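3.2 Equipment planning and the purchase sequence

The budget for the sorting cell was fixed before the task list was. Windport had set aside money for one arm and one gripper, with a second gripper to be bought only if the first could not handle the full range of tube parts. Floor space at the Udgate site was also fixed. We therefore treated the purchase as a sequence of decisions and used simulation to settle the ones that would be costly to reverse.

Two grippers were on the short list. The Kairys unit has short parallel fingers and a wide housing. The Ivano unit has longer fingers and a narrow body, but its lead time was 12 weeks and it needed a separate controller, which would have come out of the same budget line as the guarding. Normunds Mets, who ran purchasing for the cell, asked for evidence on both units before September, when the quote for the Kairys unit would lapse.

The main question was reach inside the bin. Tubes arrive in round containers, and a wide housing may touch the wall or a divider before the fingers close on a part. We built the bin, the table and the parts in the simulator and ran 2000 pick attempts per gripper, with new tube positions for each attempt. Figure 4 is taken from this set.
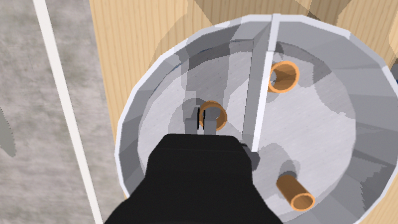

Figure 4. Simulated pick from a round container with a divider. The gripper enters from the bottom of the view, with one tube at the fingertips and two more on the other side of the divider.

Tubes that stand upright and tubes that lie at a slant are different problems for the buyer. An upright tube can be taken by the rim with short fingers if there is room for the housing. A slanted tube near the wall needs either a longer finger or a wrist that can tilt further than the base model of the arm allows. The tilting wrist is sold as an option and cannot be added later without sending the arm back. For this reason we scored the two kinds of pose separately and did not report a single success rate to purchasing.

We also priced changes to the bin. Removing the divider costs almost nothing in hardware, but it mixes two part numbers and moves the sorting work to a later station. A shallower bin would help both grippers and would need a new rack. Both changes were entered in the plan as alternatives to the second gripper, each with its own cost line.

Contact between the housing and the divider was logged as a failed attempt even when the tube was lifted. This rule is strict, but repair costs for a damaged housing were not covered by either quote, and we had no spare in the budget. Integration hours were estimated from the supplier quotes and are listed with the other one-time costs in Section 3.3.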